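Provholm School of Household Studies
Kitchen Practice I: Course Handout
Unit 2. Lidded Saucepans: Selection, Use and Care
Instructor: Sarmīte Vaher
Revised 28/12/2018

Purpose of the unit

Students completing this unit are expected to select a saucepan suited to a given quantity of food, to use the lid correctly during cooking, and to clean and store the pan without damage to its finish. The unit is taught over two class meetings. Students should read this handout before the first meeting and bring it to both.

Terms used in class

Body: the wall and base of the pan, measured across the top from inner edge to inner edge.
Long handle: a single straight handle fixed to the side. A pan with two short handles is treated in this course as a stockpot or casserole, whatever its size.
Knob: the grip at the center of the lid.
Rim: the band around the edge of a glass lid.
Vent: a small hole in the lid through which steam escapes.

Choosing the size

A saucepan should be no more than two-thirds full when all ingredients have been added. Milk, oatmeal and starchy liquids rise quickly and call for a larger pan than the volume alone would suggest. For a single portion of sauce or one or two eggs, a small pan is preferred. It heats evenly on a small burner, and the liquid stays deep enough to cover the food.

The base of the pan should match the burner. On a gas range, flames must not reach past the edge of the base, where they will discolor a painted finish and heat the handle. 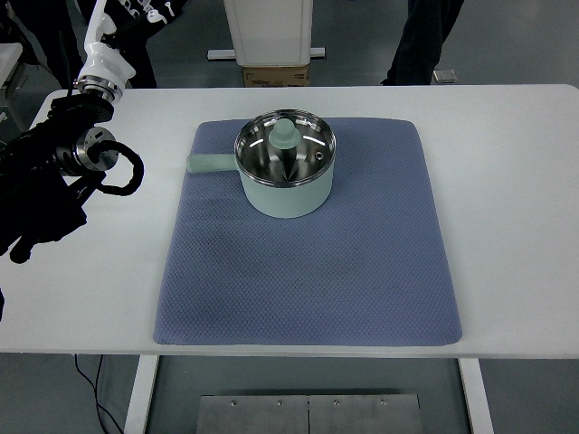

Reading time: 3 minutes

The mint-green saucepan has a glass lid with a stainless-steel rim, and its vent is set near the edge of the lid, some distance from the knob. Students should locate the vent on any lid before placing the pan on the heat, and turn the lid so that steam is directed away from the hand and face.

Working with a glass lid

A glass lid allows the cook to judge a simmer without lifting it. Small bubbles at the edge of the liquid indicate a gentle simmer; movement across the whole surface indicates a boil. Once condensation hides the contents, lift the lid briefly, tilting the far side up first.

Glass lids must not be placed under cold water while hot. Set the lid on a dry cloth, knob down, and allow it to cool. A lid with a chip or a visible crack is to be withdrawn from use and reported to the instructor.

Handle position

The long handle is turned inward over the counter, never over the front of the range or across another burner. When a pan is carried, the handle is held in one hand with a dry pot holder beneath the body if the pan is more than half full.

Setting down

Hot pans are set on a trivet or a heat-resistant mat. Woven table mats vary a great deal in this respect and should be checked for a heat rating before use. Place the pan well in from the edge of the mat.

Cleaning pastel finishes

Wash by hand with mild soap and a soft sponge. Steel wool and scouring powder are not permitted on colored exteriors. Light stains may be treated with a paste of baking soda and water, left for ten minutes and rinsed. Dry the rim of the lid with care, as water collects where the metal meets the glass.

Assignment

Submit a one-page comparison of two saucepans available at home or in the school kitchen. State the diameter of each, the material of the lid, and whether a vent is present. Papers are returned within 48 hours of the second meeting.

Questions concerning the practical session should be directed to Beryl Sugden in the Unit Kitchen Office. Unit 3, Frying Pans and Griddles, begins in March.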